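This site uses cookies to remember your settings and count visits. Accept | Manage

Vustcombe Road Trip Club
Minutes of the planning meeting, Sep 24, 2022

Present: Sorcha Coughlan (chair), Saskia Katene (minutes), and enough others to fill the long table. Apologies from the two Prorside drivers, who were at a wedding.

1. Last minutes
Approved, with one correction. The minutes said the spring trip "came in on budget." It came in on budget after we stopped counting the second motel. Corrected to say so.

2. The October trip
Sorcha presented the route: Vustcombe to Prorside the first day, over the pass to Nepia on the second, then a slow loop home by way of Tirnia. She put the Nepia to Tirnia leg at 114 miles and said it would be an easy morning. I asked where "easy morning" came from. It came from the tourist brochure, which also says the leaves will be at their peak that week, as it did last year when we drove through a lot of bare sticks in the rain.

Several people said the leaves were nice enough last year lower down. I have written that in because I was asked to.

It was moved that we plan the Tirnia leg as a full day with a lunch stop. Carried. Sorcha still thinks we will be in Tirnia by eleven and wants that noted.

3. Numbers and cars
12 people have signed up. Signing up means writing a name on the sheet, and last time the sheet and the parking lot did not agree. From now on a name counts when the deposit is in. There was grumbling about this from people who have not paid a deposit.

We have three cars if the blue van passes inspection. Its owner is confident. The meeting was less so, and Sorcha will get a rental price by next week in case.

4. Where to stay
There are 2 choices in Nepia. The lodge has a fireplace, a breakfast room, and a cancellation policy that seems to be written so that no one can use it. The motel has a vending machine and will let us cancel the day before. The lodge's "mountain views" were discussed. On the map the mountain is on the other side of the highway, behind the lodge's own parking garage. Sorcha says the upstairs rooms may see over it. She will call and ask for an upstairs room by number, and get the answer in writing.

Decision put off until she has called.

5. Tirnia stop
The plan is two hours in town, then the lake overlook, then home. One member read out a list of ten things you must not miss in Tirnia. Four were gift shops and one had closed. We agreed on lunch and the overlook. Anyone wanting a gift shop can walk there.
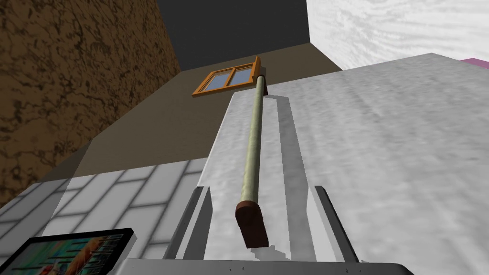
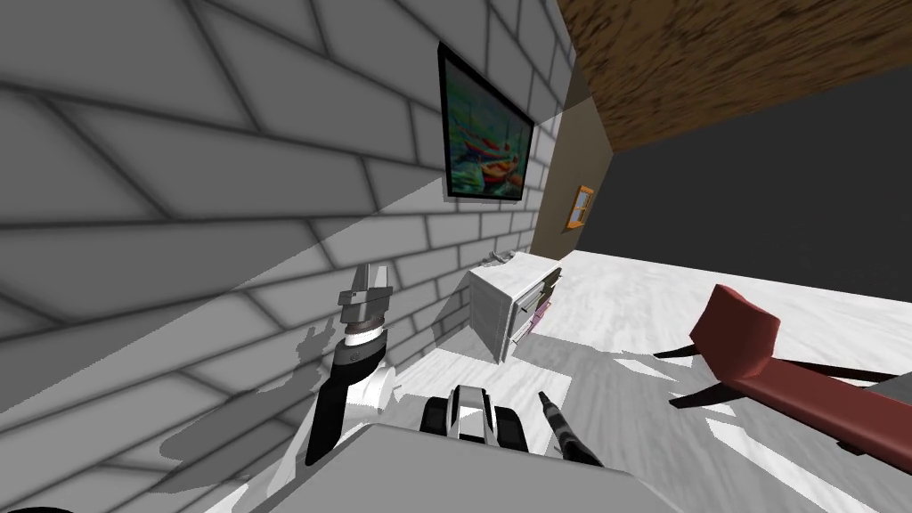
Marble-look white surfaces in both; the boat painting is in the second.

6. Snacks and music
Each car decides for itself. The shared playlist is dropped after last time.

7. Any other business
A member proposed a longer trip next year, possibly ten days. I asked that we get through four first. No vote taken.

Action items
Sorcha: lodge call, rental price, road conditions on the pass.
Saskia: deposit list, new sign-up sheet.
Van owner: inspection, and bring the paper itself.

Next meeting in October, before the trip, same room. Meeting closed when the coffee ran out.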